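Guvalside Tables - Owner's Guide
Section 4: Daily care of the wooden top

Reading time: 4 minutes

This section is for the owners of the Guvalside table with a wooden top. It explains how to clean the surface, how to place objects on it, and what to do with small marks. Please read the whole section before you begin with the first cleaning. The assembly of the legs is in Section 2 and is not repeated in this place.

4.1 Before the first use

1. Remove the paper and the tape from the top. Pull the tape slowly and keep it low to the surface. Do not use a knife.
2. Wipe the top with a dry cotton cloth, always along the grain.
3. Leave the table in the room for 2 days before you put anything heavy on it. The wood must get used to the air of your home.
4. Look at the surface from the side, with the light from a window. If you find a scratch or a dent, write to us before you oil the table. After oiling we can not exchange the top.

Note: Each top has its own pattern. Darker streaks, ovals and curved lines belong to the wood and are no reason for exchange.

4.2 Cleaning

1. Take everything off the table. Lift the objects, do not slide them.
2. Remove crumbs and dust with a soft brush or a dry cloth.
3. Make a second cloth damp with lukewarm water and press it out well. It should not leave drops behind.
4. Wipe along the grain, from one end to the other, in long movements.
5. Dry the surface immediately with a third cloth.

For sticky places you can add one drop of mild dish soap to the water. Wipe again with clean water after this.

CAUTION: Do not use scouring powder, steam cleaners, bleach or the rough side of a kitchen sponge. They open the finish and the wood will become gray with time.

4.3 Placing objects on the table

Most marks which our customers show us do not come from food. They come from boxes, small appliances and flower pots that stood for months in the same place. A smooth base looks harmless, but dust and sand collect under its edge, and each small push draws a line in the finish.
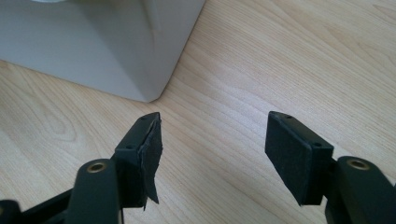 For this reason we recommend felt pads under all objects that stay on the table longer than one day. Pads are sold in any hardware store. Choose the self-adhesive kind and follow these steps:

1. Turn the object over and clean the base. It must be completely dry.
2. Put one pad near each corner. For a round base, three pads are enough.
3. Press each pad with your thumb and wait one hour before turning the object back.
4. Set the object down flat - not first on one corner.
5. Check the pads every December, when the heating is on and the wood is most dry. Replace any pad that is thin, loose or frayed.

CAUTION: Do not use rubber or soft plastic pads. Some of them contain oils which go into the finish and leave a yellow spot. This spot can not be cleaned away, it must be sanded.

Objects that stack on each other should be moved one by one, beginning with the upper one. Please do not put hot pots directly on the wood, also not for a short moment.

4.4 Small marks and how to treat them

White rings: Put a dry cotton cloth on the ring and rub gently with the flat hand until the place feels warm. Often the ring goes away by the next morning. If not, repeat once and then contact us.

Light scratches: Put a little Driltton furniture oil on a cloth and rub along the scratch. Wait 38 minutes, then take away the rest with a clean cloth.

Shallow dents: Leave them. Older instructions advised a wet cloth and an iron, but we do not recommend this any more.

Deep scratches: Do not fill them yourself. Send us a photo in daylight and the number which you find under the top, near the left leg.

CAUTION: Cloths with oil can catch fire by themselves. Spread them flat outdoors to dry, or keep them in water in a closed metal can, before you throw them away.

4.5 Oiling

The table needs new oil once a year. One bottle is enough for several times - use it thinly. Cover the whole top, also the edges, because a single oiled spot will look darker than the rest.

This section was revised by Orhun Sezer on 20 September 2020. It replaces the sheet that was packed with the earlier tables.

Related sections
Section 2: Assembly of the legs
Section 5: Extending the table
Ackroyd bench: care of the seat
Spare parts and oils

Contact | Guvalside Tables, 43 Mill Road, Vidusville | All rights reserved | Back to top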